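Packing Pyramid Tea Bags into Clear Jars at Home

Small-batch tea in a jar, strings, tags and all

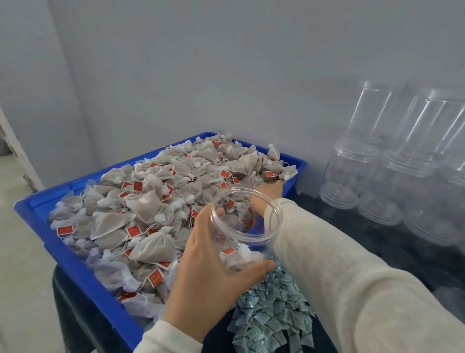 Do pyramid bags keep their flavor in a clear jar?

They keep it well for a few months if the lid seals tight and the jar lives in a cupboard, away from sunlight and the stove.

I love this job! Pyramid bags are so much nicer to handle than flat ones, and a jar full of them makes a great present (or a great thing to find in your own kitchen in March, when the good weather still hasn't shown up). My batches run to 100 bags, which is an easy evening with the radio on.

What you need

- Finished pyramid bags with strings and tags
- Clear plastic jars with screw lids, the wider the neck the better
- A shallow crate or a big bowl
- A clean dish towel
- Labels and a pen

Get the jars ready

Wash the jars and lids in warm soapy water, rinse them well and leave them upside down on the towel overnight. Run a dry finger around the inside in the morning. Any dampness at all and they go back on the towel.

Give each jar a sniff too. If one held coffee or spices before, save it for buttons.

Fill them

1. Tip the bags into the crate. Try not to press down on them, the mesh creases easily.

2. Hold the jar low over the pile in one hand, mouth up. Pick up bags with the other hand, by the body and never by the tag. The strings can pull loose!

3. Let the string trail in behind the bag so it lies along the side. I used to wind each one around the knot, and Jouko Rautiainen, who taught me most of this, very kindly let me do a whole jar that way before mentioning that they all come undone anyway.

4. After every layer, give the jar a gentle turn and a tap on the table. The points settle into the gaps and you gain a surprising amount of room. My tall jars take 20 bags, and the big Lello one takes 36.

5. Stop below the threads. A string caught under the lid lets air in, so tuck any strays down with a chopstick before you screw it shut.

Label and store

Write the name of the tea and the month you packed it. Add the brewing time if the jar is a gift, and put it on the lid if you don't want to cover up the view. Strong smoky blends need their own shelf. Fouad Morsy keeps his next to the mint, and now he has smoky mint, though he says he likes it.

Any torn bags can be snipped open and brewed loose in a pot. Baker's treat!

Related

Drying Mint and Lemon Balm on a Rack
Which Jar Lids Seal Best?
Tying String Tags Without Tangles
Cold-Brew Tea for a Crowd
Gift Labels from Scrap Paper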